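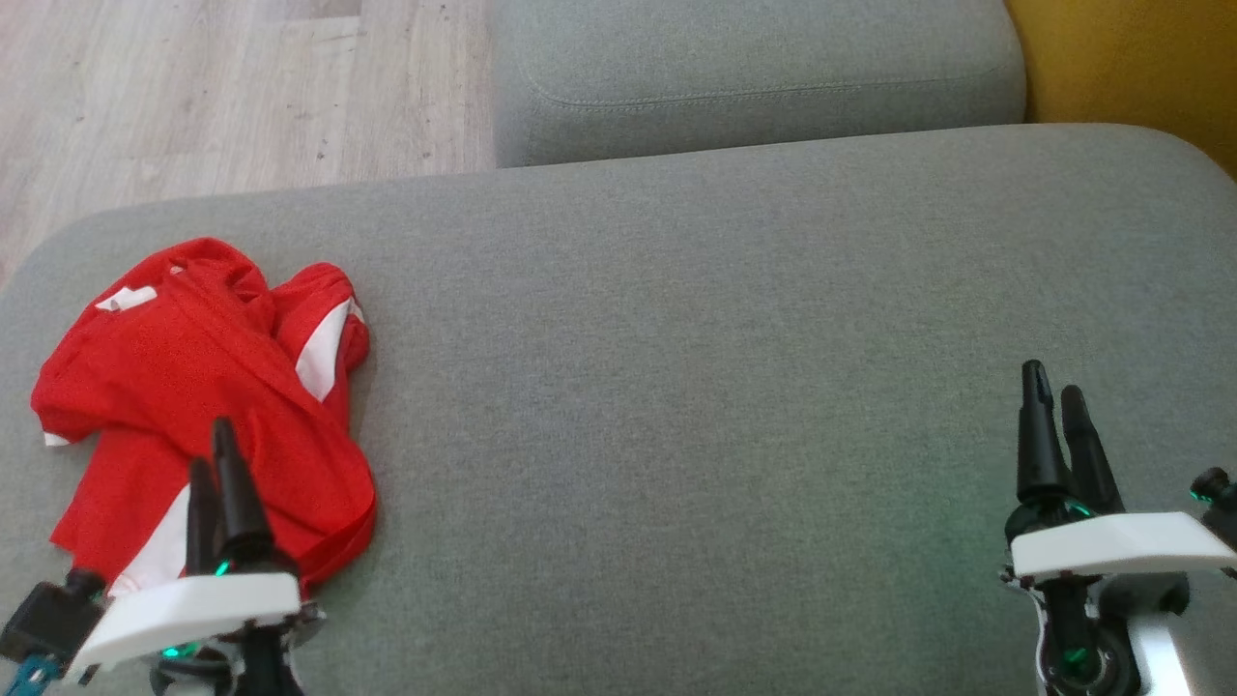 Catherine Rankin says she quit her first stealth game after the second guard. She had crept along a wall for several minutes, stepped into a doorway, and heard an alarm. She did not know what had given her away, and the game did not tell her. "I wasn't bad at hiding," she wrote in a player survey. "I had no idea what counted as being seen."

Chapter 4
Detection and Fair Warning

Rankin's complaint is a common one in playtests, and this chapter deals with it. Chapter 3 covered how enemies move. We now look at how they notice things, and how a game lets the player know what they have noticed.

Most stealth games give each guard a vision cone. The cone has a length and an angle, and anything inside it may be seen. A simple cone works like a switch: the player is either spotted or safe. This is cheap to build and easy to test, but it feels harsh in play. A player whose elbow enters the cone for a moment gets the same result as one who walks straight up to the guard.

The usual fix is a detection meter. Time spent in the cone fills the meter, and time spent out of it drains the meter. Distance, light and posture change how fast it fills. In Sturkelo, the small practice game used in this book, the meter runs from 0 to 20. At 10 the guard stops and turns toward the player. At 20 the guard raises the alarm. The gap between those two values is the warning period, and much of the tension in a stealth game takes place there.

Skye Sutherland built the first level of Sturkelo, a warehouse called Lillov, with no warning period at all. Testers reloaded constantly and described the guards as unfair. When the turn at 10 was added, the same testers called the guards smart. The patrol routes had not changed. You will rebuild both versions in Exercise 4.2.

Sound needs the same care. A footstep has a radius, and a guard inside that radius hears it. Players cannot see a radius, so the game must show it some other way: a ripple on the floor, a change in the music, a spoken line from the guard. Spoken lines are cheap and clear, but they wear out quickly. Record several versions of each one.

By the end of this chapter you should be able to:

Set up a vision cone with separate near and far zones
Tune a detection meter for two difficulty levels
Write guard lines for each stage of alert
Run a short playtest and record where players were caught

Before you begin, load the Junda map from the course files and play it through once with the meter hidden. Write down each place where you were caught and what you think caused it. Keep the list. You will need it in Section 4.3, where the meter is turned back on.

4.1 The Vision Cone

Open the guard object and find the two values marked Range and Angle. Leave both at their defaults for now.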